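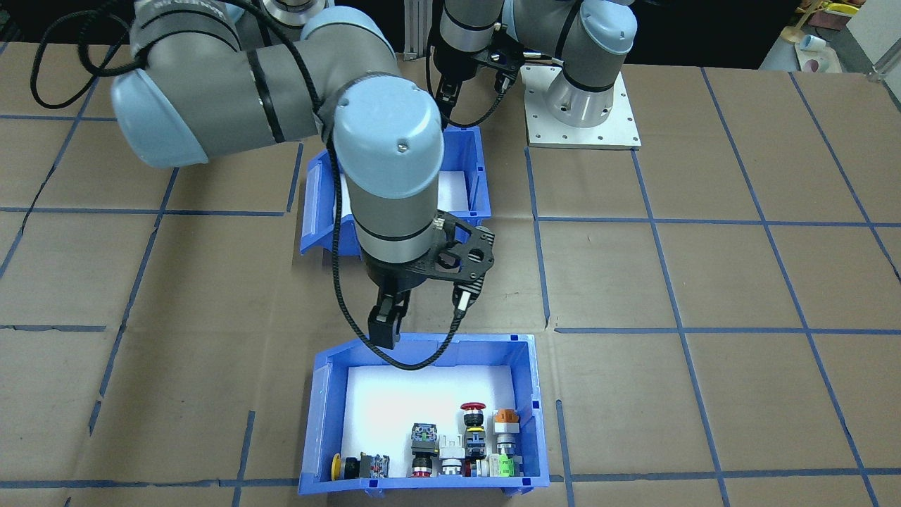 A bin-to-bin transfer is a good first task to record by hand, provided the starting layout is fixed before anyone touches the arms. The procedure below covers a two-arm cell with one operator and one person at the recording terminal. Set the two bins one behind the other, near the center of the table, and leave enough table on both sides for the arms to come in from above. Parts go into the front bin in a loose line along the near wall, with the rear and center of the floor left clear. The emergency stop button with the red mushroom cap and the pilot light with the orange dome make good early targets because both stand up from the foam lining. The push button with the yellow cap is lying at the far left of the same line and should be left until the operator has some practice.

This page assumes that both arms are already calibrated and that hand guiding is enabled. If they are not, finish the cell setup page first.

1. Prepare the surface

Cover the table with cardboard and tape the sheets down so that no edge can lift when a finger touches it. Mark a grid with painter's tape. The grid does not need to be square to the arm base. It is there so that a person can put a bin back in the same cell between runs, and small bends in the tape do no harm as long as the tape is not moved once recording has begun.

Write the cell positions of both bins in the session sheet. Use row and column, counted from the operator's side.

2. Set the arms to the start pose

Bring each arm to its start pose by program, never by hand. A start pose set by hand drifts over a session, and the drift ends up in the data. The gripper that will pick should hang above the bins with its fingers open. The second arm should wait over the back bin with its fingers closed, high enough to clear the rim.

Check the cable on each arm at this point. A cable that sags near a bin rim can catch it on the way down. Take up the slack at the upper arm, then run the wrist through its full rotation once at low speed to confirm that nothing pulls.

3. Record by hand guiding

Start the recorder before you take hold of the arm. Then:

- Grip the arm behind the wrist, on the gray section. Do not hold the gripper bracket.
- Move to a point directly above the part and pause for one second.
- Lower straight down. Avoid a slanted approach, even when it looks shorter.
- Close the fingers with the pedal and pause again.
- Lift until the part is clear of the rim before moving sideways.
- Release over the target bin, raise the arm, and let go.

Stop the recorder only after your hands are away from the arm. The trailing frames are trimmed later.

Keep the order of parts the same for the first 11 runs. After that, change the order but leave the bins where they are. Ghassan Karaki keeps a printed order sheet clipped beside the terminal and reads the next part aloud, and most operators find this easier than watching a screen.

4. Record by remote control

Some parts are awkward to pick by hand guiding. The operator's forearm blocks the overhead camera, or the arm is too stiff near the end of its reach. Use the Ritetti hand controller for these.

Set the speed scale to 20 percent for the first session. Map the trigger to finger position, not to a simple open and close, so that the operator can stop partway. Turn on the dead band for the wrist axes. Without it, small tremors in the hand are recorded as part of the motion - and they will be learned.

Sit where you can see the bins directly. Operators who work only from the monitor tend to stop short on the downward move, as depth is hard to judge on a flat picture. 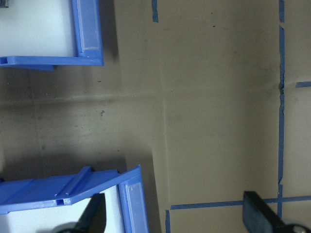

The wrist view has to be checked separately from the overhead view, and it should be done at the height where the approach begins. Bring the arm to that height with the fingers open and save one still. Both fingers should show at the bottom, well apart, with open floor between them. Both bins should be on the left, and enough tape should be visible on the right to tell which cell the arm is over. The long vertical strip is the most useful reference, as it runs almost the full height of the view and a horizontal line crosses it near the lower end. Shadows beside the bins are acceptable if they stay the same from run to run. If they change, look for a window or a lamp that has been switched on.

Compare the still with the one saved at the start of the session. If the strip has shifted sideways by more than a finger's width, the camera mount has probably slipped. Tighten it, repeat the camera calibration, and mark the earlier runs for review.

5. Review and label

Play back every run at double speed on the day it was recorded. Reject a run if any of these apply:

- The part was dropped, even if it was picked up again.
- A hand entered the wrist view after the approach began.
- The recorder started late.
- A bin moved out of its cell.

Keep rejected runs in a separate folder. Dropped parts in particular are worth having when you come to test the grasp detector.

In the January set, 2989 runs were recorded at Drendesby and 111 were rejected, most of them for a moved bin. Florence Grewal has since added a bin check to the session sheet, to be initialed after every part change.

6. Common faults

Jerky playback after hand guiding: the payload setting is wrong. Enter the mass of the gripper with its bracket and cable, then record a short test.

Fingers close beside the part: the pause above the part was skipped, or the approach was slanted.

Second arm drifts during the run: the hold mode was left off. Set it in the start pose program.

Controller lag: close the live preview on the recording terminal and try again.

Last revised 1st July by Pieter Gumede

Related pages
Cell setup for two-arm work
Mounting and calibrating a wrist camera
Ritetti hand controller: axis mapping
Payload settings for the Duton gripper
Session sheet template (Evie Sugden)
Trimming and naming recorded runs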